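Nokix Hand Gripper, Two-Jaw, Service Set for Textile Handling

Supplied by Mussa, Drurkbridge. Jaw plates, screws and fingertips available separately from our Covberg counter.

The Nokix is a hand-held gripper with two black jaws, made for picking up and folding household cloth. The service set contains all the parts which become worn in normal use: one pair of fingertips, 7 jaw screws, 4 spacer washers and a driver of the correct size.

Setting up
Put the gripper on a flat bench with the jaws open. Fit the left jaw first, then the right, and leave the screws a quarter turn loose. Close the jaws slowly by hand. The tips must meet on their full width. If one tip touches earlier, move its jaw plate and try again before you tighten. Kimutai Muriithi at our workshop recommends to do this in good daylight, as a small gap is difficult to notice on black parts.

Care
Brush the lint from the jaw openings after every work day. Fibres collect also behind the fingertips, and there they make the closing heavy. Do not use oil on the tips. A cloth with a little warm water is enough, and please let the parts dry before storage.

Change the fingertips after 3,000 grips, or sooner if the surface has become shiny. 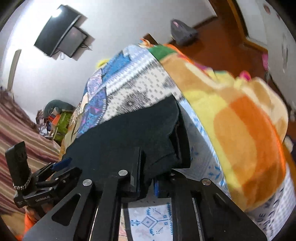 Thick folded cloth is the hardest work for the tips, so for the last check use a fabric with some weight and squeeze it at the fold. The cloth should gather between the tips and stay when you lift. If it slides out at one side, the alignment was not finished and the screws must be loosened again.

Price of the service set: $89. Orders before noon are sent the same day. For the colour of the spare tips (black or grey), please write it in the order note.

Repair questions: Pendo Nyaga, service desk, Covberg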